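Ticket: Hot water drops out in upstairs bathroom, Ukville unit
Status: Open (reopened twice)
Category: Plumbing / hot water
Unit fitted: Nistent continuous flow, gas, outside wall
Opened: 15 August 2018

Original report

Shower upstairs goes cold after 5 minutes. Comes back by itself if you turn the tap off and wait. Kitchen tap downstairs is fine the whole time, or so the guests say. I haven't seen the kitchen tap be fine while the shower is cold, so I'm treating that as hearsay for now.

Controller is set to 40 in the bathroom. No error code on the display when it happens.

Reply from Arriaga support

Please confirm that the gas supply is fully open and that the inlet filter has been cleaned within the last 20 months. Scale build-up is the most common cause of this symptom.

Our reply

Gas valve is fully open. Filter was cleaned in April and had next to nothing in it. I pulled it again this morning anyway and it had a few grains of grit, which I rinsed out. Ran the shower. Cold after 5 minutes, same as before.

I'd also point out that scale would give us poor hot water at every tap, all the time. We have good hot water at one tap and then none. I don't see how scale keeps to a timetable.

Reply from Arriaga support

Thank you for the update. We recommend a full descale using the approved kit. Ticket will be closed if no response is received.

Our reply

Response received, here it is. Not buying a kit until somebody explains the point above. Please leave the ticket open.

Tests so far

Test 1. Shower only, controller at 40, full flow. Cold at 5 minutes.
Test 2. Shower only, controller at 60 (bathroom controller won't go that high, set it from the kitchen one). Stayed hot for 20 minutes and I gave up waiting. Not a fix, far too hot for guests, but interesting.
Test 3. Back to 40, shower and basin both running. Stayed hot.
Test 4. Back to 40, shower only, old shower head put back on. Stayed hot.

Test 4 is the one that matters, I think. The new head is an Adora water saver that went on over winter. My guess is the flow is so low that the heater decides no one is using it and shuts the burner off. The Adora packet says "suitable for all systems", and I'd believe that more readily if it gave a minimum flow anywhere. It doesn't.

What I can't explain is why it runs for a few minutes first. If the flow is too low it should be too low from the start. So I'm not calling this solved.

Reply from Arriaga support

Low flow may cause burner cut-out on some models. Was the unit tested with the bedroom side occupied, and is there any access restriction for a technician?

Our reply

No idea what occupied has to do with it, the heater doesn't know who's in the bedroom. Access is fine. The tech comes through the upstairs bedroom to get to the ensuite and there's room to get past the bed with a tool bag. 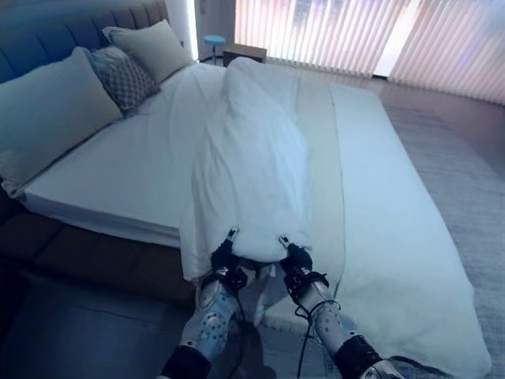

Attachment 1: upstairs bedroom, foot of the bed, duvet bunched up

Please have the tech bring a flow gauge. The last one came without one, held his hand under the water and told me it seemed okay.

Update

Old shower head left on for now. No complaints since, but there's only been one booking, so I wouldn't read much into it. Asked Arriaga for the minimum flow figure for this Nistent model in writing. Got a link to the descale kit.

Ticket reopened. Next step is the gauge reading on both heads — if the Adora one is well above the cut-in figure then I'm wrong and we look at the flow sensor.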